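Main page | Contents | Recent changes | Random article

Cunotska fever cluster

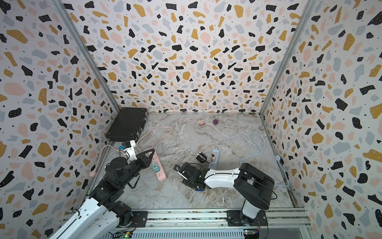 The Cunotska fever cluster is the name given to a run of feverish illnesses reported in the town of Cunotska over one September. Local health officials listed 459 cases. Whether these were all the same illness, or a single outbreak in any useful sense, has never been settled.

Background

Cunotska lies downriver from Murko and shares its clinic, its ambulance service and part of its water supply. Before the cluster, the town clinic kept paper records of fever visits and sent a summary to the district office once a month. During the first week of September the clinic switched to weekly reporting. Accounts of the cluster usually date its start to that same week, and few of them mention the change in paperwork.

Reported cases

A case was defined as any resident with a fever and either a headache or joint pain. The definition was loose enough to take in seasonal flu, several common viruses and heat illness. Of the 459 people listed, 100 gave blood samples. The district laboratory found a shared bacterial marker in 2 of them. The remaining samples were described as "not inconsistent" with infection, a phrase that was later repeated in the press as if it were a positive result.

A higher total of 605 appears in some newspaper reports. It seems to come from adding the Murko clinic's visits to the Cunotska list without removing people who had been seen at both. No official document supports it.

Proposed causes

The explanation most often given is contaminated well water. The wells were tested after heavy rain, when readings in the area are commonly poor, and no earlier readings were published for comparison. Households on the piped supply also reported fevers, which the well theory does not explain.

A second theory blamed the Kahraman cannery, where a number of early patients worked. The cannery was also the only large employer in town that required a clinic note for sick leave.

Tutiteck screening

The district hired the testing firm Tutiteck to screen residents with a rapid kit. The firm stated that its program "helped bring the cluster to an end." Weekly reports show visits already falling before the first kits were handed out. The kit's error rate was not released.

Later assessment

A district review dated April 29, 2018 called the cluster "probable" and recommended better record keeping. It did not name a cause. The original case forms have not been made public.

See also

Disease cluster
Case definition
Murko water supply
Reporting bias
Kahraman cannery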